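The White Goods Page: Showroom Notes from Stukenness

By Booker Alcantara
Posted in July

I don't trust a housing with no seams. Somebody in an office decided that smooth sells, and for the past few years every appliance, fan, bin and bathroom gadget that comes through the Stukenness showroom has had its corners sanded off until you can't tell a humidifier from a rice cooker at ten paces. Ambrose Home calls its latest display "soft form." I call it hard to dust.

Still, I said I would go and look, so I went on a Tuesday, before lunch, when the sales floor is quiet and you can put your nose right up to things. The placard by the door promised "238 hours of shaping by hand" for the display models. I asked who had counted. The young man at the desk said he would find out, and he may be finding out still.

My main gripe is with molded ridges. A ridge that curves up and over and dips again looks fine under showroom lights. At home it's a gutter. Crumbs, grease and cat hair all find their way into the recessed lines, and then you're in there with a toothbrush.
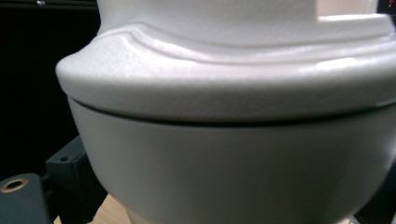
The color is the other thing. Off-white hides nothing, and it never matches the off-white you already own. I have a kitchen with three kinds of it and they all look like a mistake next to each other. The catalog had a name for this shade, "Clusum," and I would like to know what was wrong with "white, a bit gray."

I'll give them the finish. A slightly grainy surface doesn't show fingerprints the way high gloss does, and I have scrubbed enough high gloss to be grateful. Whether the grain holds dirt after a year is another question, and no showroom is going to answer it.

As for wide collars and rounded lips, ask yourself where the thing will stand. My counter is 2 feet deep and already spoken for. A shape that sticks out past its own base takes up room you can't use for anything else - try sliding a cutting board in beside it.

Would I buy from the display? Not at $200, and not before I've seen one that has lived through a winter in somebody's kitchen.

Comments

marge_in_the_valley: The toothbrush line is my whole Saturday. Old pipe cleaners work better.

D. Fenn: You complain about ridges but a flat panel shows every scratch. Pick one.

tobyk: Did they ever get back to you about the hours?

Recent items
Brolora Kettle, One Year On
1,000 Washes Later: The Dish Towel Test
Do You Need a Bread Box?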